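# The Forgotten Fold

When I moved to this country, I believed that a washing machine cleans itself. It uses water and soap every day, so what could be dirty in it? My first machine taught me something different. After one winter my towels came out with a smell like an old cellar, and I bought 20 new ones before I understood that the towels were innocent.

Since then I have listened to many people talk about laundry, and I started to write down what they do. In the Galtamano building, where I rent my apartment, there are 80 households and almost as many opinions. One neighbor washes everything cold. Another keeps a jar of vinegar on the windowsill and gives it to anybody who complains. The lady on the ground floor says that her mother boiled the sheets in a pot, and that no machine made them so white again.

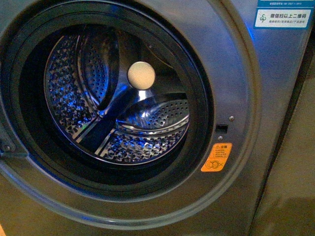
Smell begins in the places where water stays. At Rodrigues, the small repair shop near the station, they told me to look first at the rubber and only later at the drum. I understood why when I bent down with a lamp. The steel wall with its many small holes was shining, and I would have called the machine clean. But the black gasket around it folds inward, and at the bottom the fold makes a dark channel that the eye passes over. A finger in a wet cloth does not pass over it. Mine came back gray, with two hairpins and a piece of a paper receipt.

My routine is now simple. After the last load of the day I dry the gasket with an old cotton cloth, starting at the top and going slowly down both sides. I pull the fold open with one hand and wipe with the other. The door stays open until morning. Once a month I run the empty machine on its hottest program, and in March, when I put away the heavy blankets, I also clean the filter – a job for which I keep a flat baking dish, as the water comes out faster than you expect.

The detergent is another question. For years I filled the cup to the line, and a little more for the sports clothes. The shop advised me to use half, and I was offended for a week. Then I tried it. The clothes were softer, and the drawer, which had always a blue paste in its corners, stayed almost clean.

My towels are now four years old. They have lost some color, and one has a hole where the cat sleeps on it, but they smell of nothing at all.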